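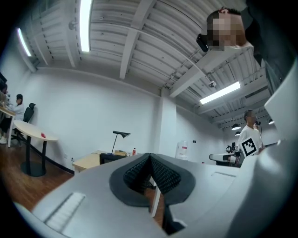
Hisov Hand Gripper — Club & Class Edition

For school robotics clubs, TAFE and college classes, student project teams. Hand-held, two soft-faced jaws, no arm needed to get started. Sold as a single or as a class set of 3.

In stock. Ships flat in a reusable tub (single) or a hard case (class set).

What it is

A gripper you hold. Student picks it up, closes it on a thing, moves the thing, lets go. Logger in the body keeps the jaw opening and the grip timing, and the camera bay takes the Arnia camera module (sold seperately, see below). Recordings then go to whatever your group is training or programming. Built for the project year where there's eleven kids and one arm and ten of them are waiting.

The jaw faces and housing are the same ones as on our Nogueira bench arm, so what gets recorded by hand lines up with what the arm can reach later. No remeasuring. If your club doesn't have the bench arm yet, fine, plenty start with the hand unit and add the arm next year.

Body

Light grey housing, rounded, no sharp corners. Dark grey V jaw faces with a textured grip surface. Faces lift off with a coin — no tools — and spares come in the tub. Kids will wear through the grip texture on the left one first, don't ask us why. Order spares in February if you're running a full year, we get swamped before competition season.

Sized for high school hands and up. Years 7 and 8 can manage it two-handed. We don't recomend it for primary.

What comes in the single

Hand gripper, one
Spare jaw faces, one pair
Charging lead
Wrist loop
Printed marker sheets, square black and white, A4, matte
Quick card

What comes in the class set

Everything above times three, plus the hard case, a charging block that does all the units at once, and the teacher folder. Folder has the lesson plans, risk sheet, and a sign-out page you can photocopy.

Markers

Black-and-white squares. Used for working out where the gripper is in the room. Stick them on a stand, a wall, the end of a bench. Some clubs put them on a T-shirt for the hand-over exercise (one student wears it, the other passes them an object, the recording picks up where the receiver was standing). Works on a plain shirt. Iron-on version available, wash inside out.

Don't laminate them. Glare off ceiling tubes wipes the pattern out at some angles and you'll spend a lunch hour chasing it. Matte paper on card is best. Flat, no curled edges.

Room

You don't need a lab. Ordinary classroom, library corner, spare office. A table you can walk right round is handy — round ones are good for this, no corners to catch a hip on. One small object on it to begin with. Something bright, easy to pinch. Add more once they've got the hang of it.

Leave the ordinary stuff where it is. Chairs, lamps, bottles, other people working. Groups that clear the room bare tend to get an arm that only copes with a bare room, and then comes demo day.

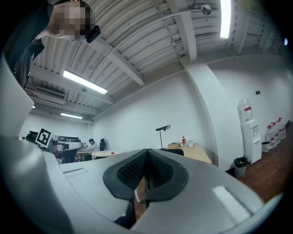

Turn all the lights on and leave them on for the whole session. Half the tubes on and half off gives you two lots of recordings that don't match. If there's a big window, blinds down or stick to one time of day.

Head camera

Optional. Any light head-worn unit will do, ours is the Arnia H. Gives a second view from the student's side, handy for the hand-over exercise and for looking at pinches that went wrong. Fit it snug, long hair tied back. Start it before the gripper, stop it after. The Plirex software matches the two up from the start beep, so no talking over the beep please.

Faces: Plirex blurs or blocks out faces on import, on by default. Teachers can lock that setting so it can't be switched off from a student login. Still get your permission forms in first.

Software

Plirex Class, runs on school laptops, no admin rights needed after install. Chromebooks no, sorry. Licence is per club not per student. Sorts recordings by object and by student number, throws up the ones where the gripper went off view of every marker, and exports plain files for the groups who want to write their own code. Which most of the senior ones do.

Storage: 1,000 short pick-and-place recordings fit on the unit. Clear it at the end of term or it'll start refusing.

Project kit notes

The teacher folder has a ten week plan. Short version:

Weeks 1 and 2, holding it, closing it, getting the jaws square to the object. Boring but don't skip.
Weeks 3 to 5, recording. Pairs. One on the gripper, one on the clipboard, swap every ten goes. Aim for 100 clean ones per pair.
Week 6, sorting. Bin the bad ones, argue about what counts as bad.
Weeks 7 to 9, training and trying it on the arm.
Week 10, demo, write-up.

One senior college group did 2,098 recordings across two terms with a single class set and sent the units back for a service with the original faces still on. That's well past what we'd rate them for. Change your faces.

Tip from the same group — label tape on each unit, A, B, C. Small differences between units show up in the recordings and you'll want to know which was which.

Competition use

OK for the student hand-over and table-clearing classes at most regional meets, check your own rule book for body width. Wrist loop has to be on for anything in front of a crowd. Wireless off in the pits, hold the side button till it buzzes twice.

Free practice day: Saturday, April 25, 2026, at the Hisov workshop. Bring your own unit or use one of ours. Bench arm will be running. Book a spot by email, clubs only, one adult per group. Lunch not supplied, there's a bakery over the road. Water's on us.

Care

Wipe with a damp cloth, no spray straight on the jaws. Crumbs in the gap between the faces are the usual reason for a sticky close, so faces off, brush out, faces back on. Don't store it with the jaws clamped on something. Charge before the holidays, not after.

Warranty

Two years on the body and logger. Jaw faces are a wear part. Drops from bench height are covered the first time, we look at it case by case after that. Send it back in the tub, with the lead, and a note saying what it was doing.

Ordering

Schools can order on a purchase order, clubs by card or transfer. Class sets go out by courier and need a signature, so give us the front office address, not the robotics room. Loan units available for a fortnight if you want to try before you put in for funding — postage both ways is yours.

Hisov Education Equipment | Contact us | Returns | © 2026 Hisov. All rights reserved. | Back to top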